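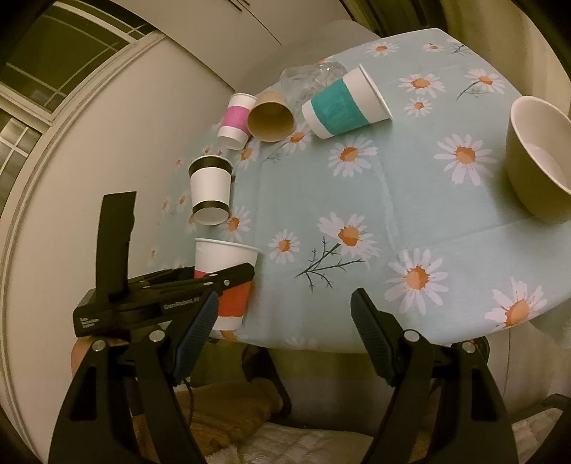 The Year of the Cup

The last cup I washed for a living was in August, in the back of the Fan Street canteen in Jatville, and I didn't know it was the last one or I would have done a better job.

After that the canteen went over to paper, and I went over to Gometti. Gometti made a machine called the Skimov that was going to clear tables. It had been going to clear tables for 11 years. They hired me as a domestic consultant, which meant I had cleared tables and they hadn't.

My interview was with two engineers in very clean sneakers.

"When you pick up a cup," said the tall one, "how do you decide where to hold it?"

I said I held it by the cup.

They both wrote that down.

The Skimov lived at the end of a long room, next to a dining table with a flowered cloth. The cloth was there for realism. So was the paper cup standing on the table, and the paper cup lying down, and the one turned over on its mouth, which the engineers hated most of all. A cup on its mouth looked to the Skimov like a small hat. It would approach, think about it, and go back to where it started.

"Nested cups are phase three," the short one told me.

"What's phase two?"

"Two cups."

I was given a gripper with a handle and told to clear the table the way I would at home. At home I'd have put both arms around everything and shoved, but I took their meaning. I picked up a cup. I put it in another cup. I did this 1,000 times, and then a man came down from upstairs and asked if I could do it with less personality. Apparently I had a flourish. The Skimov had begun to pick it up, a little lift of the wrist on the way over, and it was costing them half a second a cup.

I tried to lose the flourish. You try it. I'd stand in my own kitchen in the evening lifting a mug like a person being watched by the police.

By winter the machine could manage an upright cup on most mornings. It could manage a cup on its side if the open end faced the right way, and it could do a bottle provided the bottle had no ambitions about rolling. Then somebody wrinkled the tablecloth and we were back to hats.

The demonstration was on December 4, 2025. Buyers came, and so did my old boss from the canteen, who wanted to know if it did trays. The Skimov rolled up to the table – gravely, like a waiter with bad news about the fish – and took hold of the first cup. It lifted its wrist. There was my flourish, big as life, and the buyers made a pleased sort of noise. It set the cup inside the second cup. Then it picked up both of them, turned, and put them neatly back on the table where they had been.

Everyone clapped. The tall one shook my hand for a long time.

They sold 424 of them. I got a letter saying my contract had been extended to cover forks.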